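그리퍼 손가락 패드 갈고 나서 쓰는 정비 일지

드디어 손가락 패드를 새로 갈았다! 미루고 미루던 일이었는데 막상 해 놓으니 속이 다 시원하다. 우리 셀은 뚜껑 달린 플라스틱 병을 집어서 원형 테이블 위에 세우고, 방향을 맞춘 다음 옆 라인으로 넘기는 단순한 구성이다. 팔은 한 대, 그리퍼는 두 손가락짜리. 단순한데도 들여다볼수록 손댈 데가 나온다. 나는 그게 재미있어서 이 일을 계속하는 것 같다.

시작은 5월에 받은 Drukusum 패드였다. 원래 쓰던 Kellum 패드가 끝부분부터 반질반질해져서, 뚜껑을 물고 손목을 돌리면 병이 조금씩 따라오지 않는 현상이 생겼다. 처음에는 공압 쪽을 의심해서 레귤레이터부터 뜯었는데 멀쩡했다. 오전을 통째로 날렸다. 그러다 손가락을 떼어 형광등에 비춰 보니 안쪽 면이 거울처럼 번들거렸다. 이걸 왜 먼저 안 봤을까 싶었다.

교체 순서는 이렇게 잡았다. 먼저 팔을 정비 자세로 보내고 전원을 내려 잠근 다음 공기를 뺀다. 손가락 고정 볼트는 한쪽에 두 개씩인데, 좌우를 섞지 않으려고 작은 접시를 두 개 놓고 따로 담는다. 헌 패드는 얇은 플라스틱 주걱으로 밀어낸다. 금속 헤라를 쓰면 빨리 떨어지긴 하지만 접착면에 흠집이 나서 다음번에 고생한다(해 봐서 안다). 남은 접착제를 알코올로 두 번 닦고, 새 패드를 붙이고, 클램프로 눌러 둔 채 점심을 먹으러 갔다.

돌아와서 조립하고 나면 제일 좋아하는 단계가 기다린다. 바로 영점 다시 잡기! 패드 두께가 예전 것과 다르니 닫힘 위치가 당연히 달라진다. 예전 설정값은 308이었는데 그대로 닫으면 힘이 너무 일찍 걸렸다. 빈 손가락으로 열고 닫기를 되풀이하면서 조금씩 올려 358에서 멈췄다. 이 숫자는 우리 컨트롤러의 내부 눈금이라 다른 데서는 아무 의미가 없다. 그래도 내년의 내가 이 글을 검색할 것이 뻔해서 적어 둔다.

그다음은 잡는 높이다. 우리는 몸통 말고 뚜껑을 문다. 몸통은 누르면 들어가는데 뚜껑은 단단하고 세로 홈이 촘촘해서 패드가 잘 걸린다. 대신 높이가 조금만 어긋나도 손가락 끝이 홈 아래쪽 고리에 얹혀 버린다. 그러면 잡힌 것처럼 보이다가 들어 올릴 때 삐딱해진다. 손목 카메라 화면을 띄워 놓고 한 칸씩 내려 가며 맞췄다.
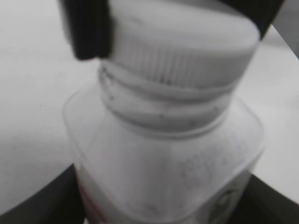

Azra Kovačević는 이 글 초안을 읽고 높이보다 기울기를 먼저 잡으라고 답을 보내 왔다. 병이 기운 채로 물리면 높이를 아무리 만져도 좌우 손가락에 걸리는 힘이 같아지지 않는다고, 자기네 셀에서는 손목 각도를 먼저 맞추고 높이는 맨 끝에 건드린다고 한다. 그리고 카메라가 이만큼 바짝 붙으면 초점을 믿지 말고 윤곽만 보라는 말도 덧붙였다.

듣고 보니 맞는 말이라 바로 따라 해 봤다. 손목 각도를 조금 돌려 놓고 다시 물리니 좌우 전류값 차이가 눈에 띄게 줄었다. 와, 이렇게 간단한 걸! 그동안 나는 높이, 힘, 높이, 힘 하면서 빙빙 돌고 있었던 셈이다. 이제 순서표도 고쳤다. 각도, 힘, 높이. 큼직하게 뽑아서 제어반 문 안쪽에 붙였다.

초점 이야기도 조금 더 하자면, 우리 카메라는 멀찍이서 병을 찾을 때에 맞춰 초점을 고정해 두었다. 그래서 물기 직전에는 화면이 흐릿해지고 병에 찍힌 글자 같은 건 읽을 생각을 말아야 한다. 전에는 이게 못마땅해서 Erneo 렌즈로 바꿔 볼까 했는데, 윤곽만 쓸 거라면 지금 것으로 충분하다. 렌즈 값 굳었다. 그 돈으로 예비 패드를 한 세트 더 주문할 생각이다.

시험 운전은 병 18개로 했다. 하나씩 집어 들고, 손목을 돌리고, 다시 테이블에 내려놓기. 미끄러진 건 없었고 하나가 살짝 비뚤게 섰는데, 살펴보니 그 병만 뚜껑이 덜 잠겨 있었다. 다시 꽉 잠그고 돌리니 잘 섰다. 뚜껑을 무는 방식이라 이런 영향은 그대로 받는다. 앞 공정에서 뚜껑 조임을 확인해 달라고 Ozan Gezer에게 메모를 남겼다.

앞으로 챙길 것들.
패드 안쪽 면은 주마다 한 번씩 손전등으로 비춰 볼 것. 번들거리면 바로 교체.
손가락 볼트에 그어 둔 표시선이 어긋났는지 같이 볼 것.
원형 테이블 윗면은 마른 천으로만 닦을 것. 지난번에 세정제를 썼다가 병이 미끄러져서 한참 헤맸다.
설정값을 바꾸면 백업부터 뜰 것.

다음 글에서는 테이블 베어링을 다뤄 보려고 한다. 돌릴 때 아주 작게 사각거리는 소리가 나는데, 벌써 뜯어 보고 싶어서 손이 근질근질하다. Grgić 베어링 풀러를 써 본 분이 있으면 댓글로 꼭 알려 주시길! 축이 짧아서 턱이 제대로 걸릴지 그게 제일 궁금하다.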